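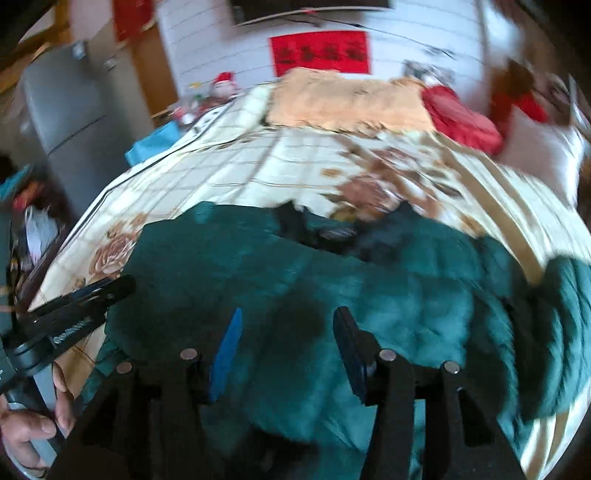 March 13, 2024

Notes from the open day, written up the same evening while I still have the pencil scribbles and can read them. Mostly for me, but the bench group should look at the part on fingertips before we order anything.

Arno had the whole ground floor open this time, with four stations and people drifting between them. I had planned on an hour and stayed the full afternoon. Great day! I came home with a sore thumb and two pages of questions.

Station one was the hand-held grippers, and I could have spent all day there. You hold the thing, squeeze, and the fingers close in parallel through the linkage. Same fingers as on the arm, so whatever you do by hand is something the arm could at least attempt. I've read plenty about this way of teaching and had never tried it myself. The first surprise was how quickly you stop thinking about the tool. The second was how bad I was at it anyway. My habit is to twist the wrist at the last moment, which is fine with a real hand and awful with two flat pads, as one edge lands before the other and the cloth skates away.

What worked better for me on soft things:
– come in lower than feels right, then close
– close slowly for the first part of the travel, then firmly
– lift a little and wait before moving sideways
– let go completely before backing off (I dragged a towel off the table twice)

Blankets and quilts are a much harder job than I had given them credit for. With a thin towel you can find a corner and plan from there. With a thick fleece, the folds hide the corners and every ridge looks like an edge. The Arno people said they tell new operators to grab a ridge, pull it toward themselves and look again, and to forget about the perfect grasp. I tried it and it helped a lot. You get a slightly worse grip and a much better idea of where the blanket is.

We got onto bed making over coffee. A bed in a lived-in room has small stuff on it, a quilt under the blanket that wants to come along for the ride, pillows in the way, a wall on one side. Pinch too deep and you have both layers. I asked how they keep the layers apart and the answer was patience and shallow grasps, plus a lot of repeats. Their current set has 457 complete runs on bedding alone, and they want 2,000 before they trust any comparison. I liked that they gave the number they have along with the number they wish they had.

Station two was the arm with the Sivura controller. It ran a folding demo on hand towels over and over, with visitors dropping the towel wherever they liked. I dropped mine half off the table to be mean. It got hold of the hanging part, pulled it up, lost it, went back and got it again. Big cheer from the crowd, me included. The recovery impressed me far more than the clean folds. It did stall on a dark towel over the dark mat, and the operator simply nudged the towel over and carried on. Good to see a demo run with the bad tries left in.

I asked about cycle time and got a sensible shrug. They have been slowing it down on purpose so that people can follow it. Fair enough, although I would like to see it at full speed once.

Station three, pads. This is the part for the bench group. The Jang pads come in several grades and they had a tray of them with fabric scraps to pinch. The softest grade holds fleece beautifully and then refuses to let go of it, so you get lint on the pad and a little tug at release. The middle grade felt right to me for everything on the tray except satin. They rate the middle grade for 500 closes on rough cloth before a wipe down, and the person at the station said to wipe sooner if the cloth sheds. I'd like us to try two grades on our own gripper and see whether the release problem shows up with our shorter stroke. We should also check the mounting holes first – the bolt pattern looked close to ours, but I had nothing to measure with. Bring calipers next time!!

Station four was Ferley, with a small mobile base carrying laundry bins around a taped course. Crowded, and I only caught the last part. It took the corners nicely and was quieter than ours by a long way. I didn't get to ask which wheels they use. Someone please look that up.

Loose notes:

Trigger effort. After a long stretch on the hand-held gripper my thumb was tired and my grasps got sloppy. Short sessions, then. Arno swaps operators often and I can see why.

Cable routing. On a hand tool a stray cable gets in the way at exactly the wrong time. Ours needs a clip near the handle before we do any long sessions.

Practice objects. We have been too tidy. Our table holds one towel, squared up, always the same towel. I want to start with a heavy fleece over a quilt and a couple of small things left on top.

Counting failed tries. They log a dropped cloth as its own event and keep the run. We have been throwing those runs out. I'd like to stop doing that from now on and see how the log looks in April, when there is another open afternoon and I can compare notes with them.

To do:
Order 2 sets of pads, soft and middle grade
Calipers on the gripper mount
Cable clip
Find an old quilt
Write to Arno with thanks, and ask for the release checklist they had taped up at station one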